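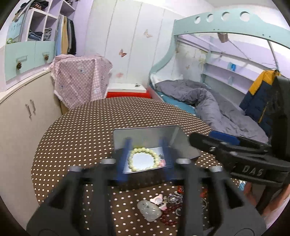
3.2 Where the small things live

Figure 4. An open metal tin with a bead bracelet inside, and more beads and pendants on the spotted cloth next to it.

I went into this part of the study expecting to write about proper jewellery boxes, the sort with a velvet tray and a tiny key. Hardly any of our households kept one in use! What I kept meeting was the tin. Our diary entries (2,660 of them by the end of April) mention tins far more than any other container, and people talk about them with real fondness – one woman in Cuesta told me hers still smelled of shortbread.

Figure 4 is a nice case of what I've been calling the half-sorted stage. A bracelet of pale round beads has its place in the tin, with a pink charm beside it, while the dark red beads, the heart-shaped charm and the round pendant with the sparkling stones are out on the tablecloth. I love this stage, because it's when people talk. Ask somebody about a pendant while it's lying on the table and you'll get a story about an aunt or a market stall, and after that you may as well put the kettle on.

I should say that the table matters too. Of the 300 sorting sessions we logged, most took place on a table with a cloth over it, and several people told me a cloth stops beads rolling off. Warner's older survey only asked about storage furniture, so it missed all this completely. I come back to bedrooms in 3.3, where the drawers get their turn.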